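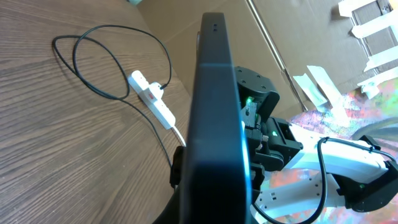 By Jarmila Jurčo

The arm on the second bench at Hájek had logged 3657 cycles when its gripper began to close off center. The drift was small. Parts still got picked up, but they arrived at the fixture turned a degree or so, and the fixture rejected them.

Norbert Kratochvíl maintains the bench arms at Hájek, a contract shop that does sorting and light assembly trials for outside customers. His first step with a complaint like this is to leave the software alone. He parks the arm with the wrist over the tabletop, where the finger can be reached from the side, and checks the hardware in a fixed order: finger, servo mounts, cables, supply.

The finger is a flat black slab with rounded corners. Its face has to be clean before anything is measured. Kratochvíl wipes it with alcohol on a lint-free cloth, waits a minute, then lays a steel rule against it and looks for light under the edge. A worn finger shows a hollow in the upper third, where most small parts are gripped. This one was flat.

Servo mounts come next. The wrist packs several black housings into a short stack, with plates and brackets between them, and a loose screw anywhere in the stack shows up at the fingertip as play. The squarish housing at the top has four small screw holes in its outer face. Kratochvíl works the screws in a cross pattern with a preset driver and marks each head with a paint pen when it reaches torque. Two on the lower bracket turned before the driver clicked. He removed both, cleaned the threads, applied a drop of medium-strength threadlocker and refitted them.

The green lights on the wrist are useful at this stage, within limits. "A green light tells me the board has power," he says. "I still have to put a meter on it."

Cables account for most of the repeat calls. On this arm a black cable crosses over the white arm segment on its way to the joint, and it needs enough slack to follow the wrist through full rotation without pulling at the connector. The check is done by hand with the motors off. Turn the wrist to one limit, look at the connector, turn it to the other limit, look again. If the plug body tilts at either end, the loop is too short.

Bench supply is a plain white power strip with a red rocker switch, kept on the tabletop within reach of the arm. Kratochvíl prefers it there to a socket under the bench. Cord slack is coiled loosely and kept away from the finger's path.

Recalibration took place after lunch. The gripper was closed on a Stilix gauge block, the closed position was stored as zero, and the arm ran the Cludby test routine without parts, then with them. By the end of the shift it had completed 1704 picks with no rejects at the fixture.

The mount screws are now on the May checklist and will be checked again at the next finger change.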